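Ustico 402 Schlackenhaken
Artikelnummer 402-2
Hersteller: Wundlow Hüttenbedarf
Stand der Angaben: 2022-08-19

Wer an einer Pfanne steht, braucht keinen Designpreis. Der Ustico 402 hat auch keinen bekommen. Er ist ein Haken an einer langen Stange, und wer von einem Schlackenhaken mehr erwartet, möge sich bitte an unsere Wettbewerber wenden, die inzwischen Prospekte mit Goldrand verschicken.

Die Stange besteht aus nahtlosem Stahlrohr, der Kopf aus geschmiedetem, hitzebeständigem Stahl. Beides ist verschraubt und zusätzlich verstiftet. Die frühere Ausführung war geschweißt, was in der Montage hübsch aussah und beim Kopfwechsel zu Wortwechseln führte, die wir nicht wiedergeben. Seit der Umstellung lässt sich der Kopf mit zwei Schlüsseln tauschen. Die Schlüssel liegen nicht bei. In jedem Stahlwerk gibt es genug davon, sie hängen bloß immer in der anderen Halle.

Technische Angaben
Gesamtlänge: 402 cm
Kopfbreite: 106 mm
Befestigung: 2 Schrauben, 2 Spannstifte
Oberfläche: roh, geölt
Griffstück: gerändelt, ohne Überzug
Verpackungseinheit: 2 Stück

Zur Oberfläche erreichen uns regelmäßig Anfragen, ob der Haken auch lackiert lieferbar sei. Lieferbar ja. Der Lack hält bis zum ersten Einsatz. Wir berechnen ihn trotzdem.

Einsatz
Vorgesehen für das Abziehen von Schlacke an kleineren Pfannen und Induktionsöfen. Für Lichtbogenöfen ist die Stange zu kurz, daran ändert auch guter Wille nichts; dort nehmen Sie bitte den Ustico 600. Vor dem Eintauchen Kopf und Stange vollständig trocknen und vorwärmen. Feuchtes Werkzeug in flüssigem Metall ist lebensgefährlich, und an dieser Stelle hört der Spaß auf.

Verschleiß
Der Kopf ist ein Verbrauchsteil. Er wird dünner, dann krumm, dann diskutiert die Schicht, ob er noch geht. Er geht nicht mehr. Tauschen, sobald die Vorderkante die eingeschlagene Kerbe erreicht. Ersatzköpfe führen wir unter der Marke Preltinness, einzeln oder im Karton. Den Namen hat eine Agentur gefunden. Wir haben ihn bezahlt und benutzen ihn deshalb auch.

Lieferung und Preis
Preis auf Anfrage, weil der Legierungszuschlag sich schneller ändert als diese Seite. Angebote gelten, solange es darin steht, und keinen Tag länger. Überlänge, Versand nur per Spedition. Im Dezember ist das Lager wegen Inventur geschlossen; Bestellungen nehmen wir an, verschickt wird im neuen Jahr. Vertrieb in Polen über Marciniak, dort bitte auch die Ersatzköpfe bestellen.

Rückgabe
Unbenutzt und geölt jederzeit. Benutzte Haken nehmen wir als Schrott an, zum Schrottpreis.
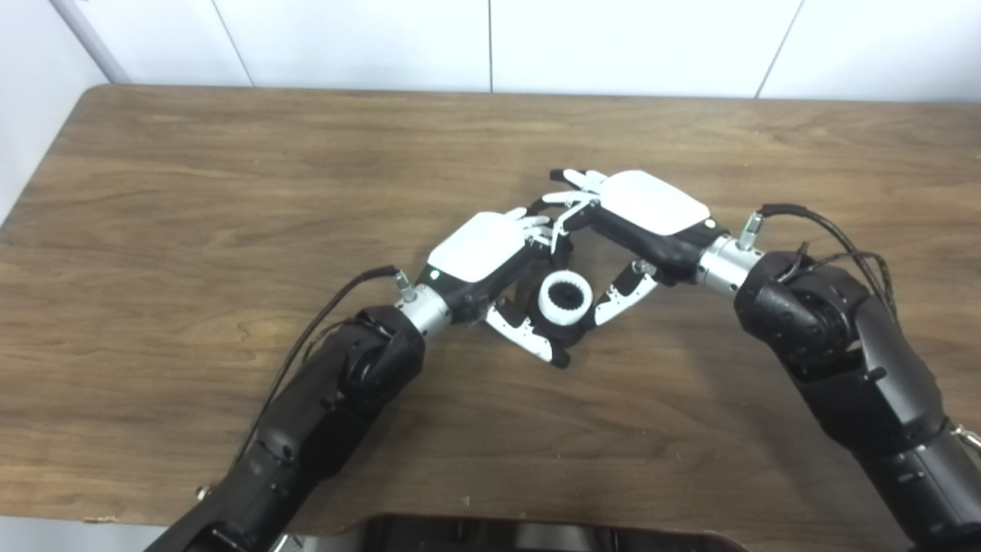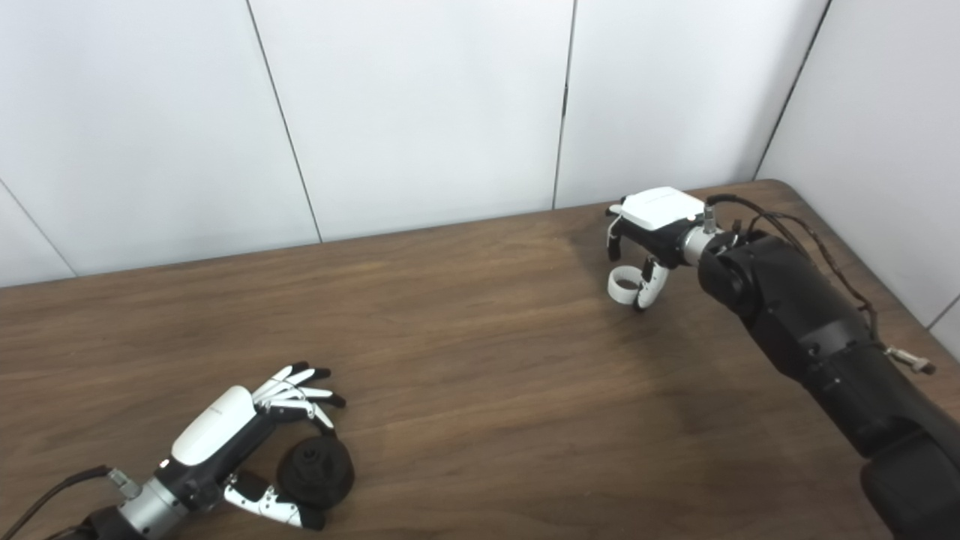

Kategorie: Hüttenbedarf / Handwerkzeuge / Ofen und Pfanne

Passend dazu
Ustico 600 Schlackenhaken, lange Ausführung
Preltinness Ersatzkopf 106
Wandhalter für Stangenwerkzeug, 2 Plätze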